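Skilness abre la segunda fase de su programa de reutilización de periféricos de oficina

Los ratones de ordenador retirados de los puestos de trabajo se clasificarán por lotes en la sede de Romell antes de su redistribución

6 de febrero

La entidad Skilness ha puesto en marcha la segunda fase de su programa de reutilización de pequeños periféricos, destinado a recuperar el material informático que queda sin uso en las oficinas tras una mudanza, un cambio de equipos o una reorganización de plantilla. La iniciativa se desarrolla en la sede de Romell y cuenta con la participación de la gestora de espacios Adeleke, que aporta los puntos de recogida en los edificios adheridos.

La primera fase, iniciada en octubre, permitió reunir 256 ratones de ordenador procedentes de 7 edificios. A ellos se sumaron auriculares, estuches de carga, cables y otros accesorios que no figuraban en la convocatoria original y que los depositantes entregaron en los mismos contenedores. La entidad ha decidido admitirlos desde ahora de manera expresa y ha modificado en ese sentido las bases del programa.

El responsable del área de reutilización, Osaze Ekwueme, explicó durante la presentación que los ratones constituyen el grupo más numeroso y también el más desatendido. «Un monitor tiene número de inventario y alguien responde por él. Un ratón se guarda en un cajón, después en otro, y al cabo de unos años se tira en perfecto estado», señaló.

El material llega mezclado, con modelos claros y oscuros de distintas formas y procedencias. El primer paso del procedimiento consiste en extender cada lote sobre una superficie protegida con un mantel, de modo que las piezas queden a la vista y puedan pasar a una bandeja de recogida.
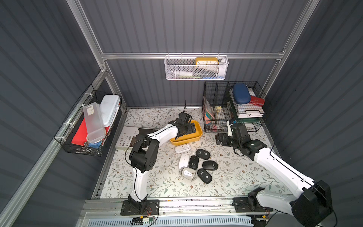

Clasificación en tres destinos

El protocolo aprobado por Skilness establece tres destinos para cada pieza: entrega directa, revisión o reciclaje. La entrega directa se reserva a los ratones completos, con la tapa de las pilas en su sitio y sin daños en los botones ni en la rueda. Pasan a revisión los que presentan alguna duda, entre ellos los modelos inalámbricos recibidos sin su receptor. El reciclaje queda como última opción y exige la firma del técnico de turno.

Las bandejas son de plástico, bajas y de color vivo. Según la memoria del programa, la elección responde a una petición del personal de almacén, que durante la primera fase trabajó con cajas de cartón profundas en las que las piezas pequeñas se perdían de vista. Las cajas se mantienen únicamente para el transporte entre edificios.

Los accesorios que no son ratones siguen un circuito propio. Los estuches de auriculares se abren para comprobar si conservan su contenido y se registran en una hoja distinta, con indicación del edificio de origen. Si en un plazo de 10 días nadie los reclama en el punto de recogida, se incorporan al programa en las mismas condiciones que el resto del material. La norma se aplica también a las memorias portátiles, cuyo borrado previo es obligatorio.

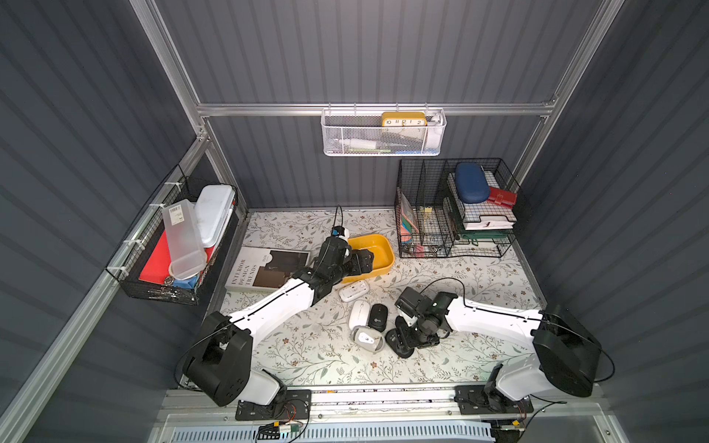 Los libros, catálogos y carpetas que aparecen entre el material electrónico no se descartan. Adeleke se ha comprometido a retirarlos periódicamente y a ofrecerlos a las salas de lectura de los edificios participantes. El acuerdo excluye la documentación interna de las empresas, que debe devolverse a su titular en sobre cerrado.

Chidubem Etim, coordinadora de logística, indicó que la mezcla de objetos es la principal dificultad de esta etapa. «Pedimos ratones y recibimos el contenido completo de un cajón. Preferimos que siga siendo así, porque lo que se separa aquí ya no se queda olvidado allí, pero conviene que los edificios sepan qué admitimos y qué no», afirmó. La coordinadora anunció el envío de un cartel informativo a todos los puntos de recogida, con la relación de objetos aceptados y los horarios de entrega.

Entre los objetos excluidos figuran las baterías sueltas, las pantallas rotas y los aparatos de cocina. Para los cables se admite cualquier longitud - siempre que lleguen enrollados y sujetos con una brida o una goma - y no se exige que acompañen a ningún dispositivo concreto.

Criterios de agrupación

El personal de clasificación ha recibido además una guía breve sobre la formación de lotes. El documento, elaborado con el apoyo del gabinete Drorneleo, recomienda agrupar los ratones por tipo de conexión y, dentro de cada tipo, por tamaño. El color carece de relevancia técnica, aunque algunas entidades receptoras solicitan lotes homogéneos para equipar aulas o salas de reuniones, y el programa procurará atender esas peticiones cuando las existencias lo permitan.

La guía pide también que no se mezclen en un mismo lote piezas ya revisadas con otras pendientes, y que las bandejas no se llenen hasta el borde. Cada lote debe cerrarse con una etiqueta en la que consten la fecha, el edificio y las iniciales de quien lo ha preparado.

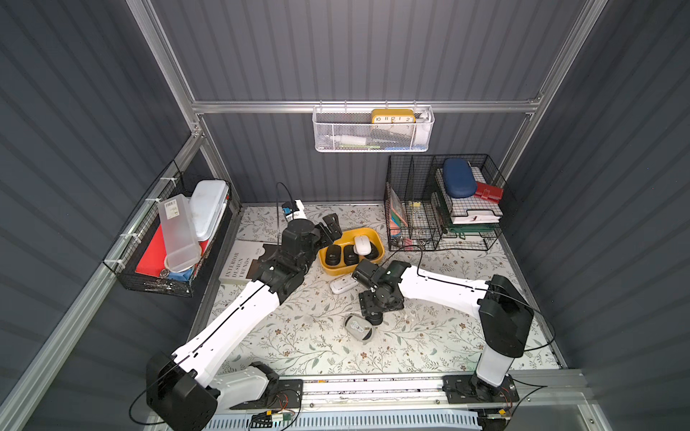

La composición de los lotes se decide al cierre de cada tanda y puede variar respecto de lo solicitado. Los modelos negros predominan en buena parte de los envíos de oficina, y los claros suelen repartirse entre varios lotes hasta alcanzar el número necesario para formar uno propio. La bandeja amarilla, con tres ratones negros y uno blanco, corresponde al tipo de agrupación mixta que la guía autoriza cuando la entidad receptora no ha expresado preferencia. Los lotes mixtos tienen prioridad de salida y no requieren validación adicional del área de reutilización.

Entidades receptoras

Podrán solicitar material los centros de formación, las bibliotecas de barrio y las asociaciones sin ánimo de lucro que dispongan de equipos propios. Las solicitudes se presentarán por escrito en la sede de Romell, con indicación del número de puestos que se desea equipar y del tipo de conexión de los ordenadores. No se atenderán peticiones de particulares ni entregas destinadas a la reventa.

El programa prevé distribuir 300 ratones en el conjunto de esta segunda fase. Ekwueme precisó que la cifra incluye las piezas pendientes de revisión de la fase anterior y que se actualizará cuando concluya el inventario de almacén. «No vamos a entregar nada que no usaríamos en nuestra propia mesa», añadió.

El reparto se hará por orden de solicitud, con un máximo de dos lotes por entidad y convocatoria. Las organizaciones que ya recibieron material en la fase anterior podrán presentarse de nuevo, si bien ocuparán los últimos puestos de la lista. Los gastos de transporte correrán a cargo de Adeleke dentro del área urbana; fuera de ella, la recogida corresponderá a la entidad beneficiaria.

Las empresas interesadas en instalar un punto de recogida en sus oficinas pueden dirigirse al servicio de atención de Skilness, que facilitará el contenedor, las etiquetas y una copia de las bases. La entidad publicará la relación de lotes asignados en el tablón de la sede de Romell al término de cada convocatoria.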